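The Stand by the Stove
Why a phone holder with a heavy foot earns its place on the counter
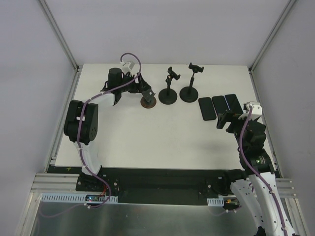
Most of us still prop a phone against the sugar jar. It works until a message comes in and the whole thing slides flat. A stand with a weighted base fixes that, and it takes up less room than a cookbook.

The kind to look for has a round foot, a thin pole and a spring clamp at the top. Check the foot first. The Finda base weighs 185 grams, too light for a large phone in a thick case. The Riis is heavier and stays put when you tap the screen.

Clamps come next. Some hold the phone from the sides, and you want 2 hands free to load them. Try it in the store with your own case on. The shop in Wiltuscombe that carries Bosby keeps one out for customers and doesn't mind.

Pole height matters more at a desk than in a kitchen. For video calls, the camera should sit near eye level, so a short pole may need a few books under it.

Expect to pay up to $60. Wipe the rubber pads with a damp cloth when they get greasy, and let them dry before you clamp anything.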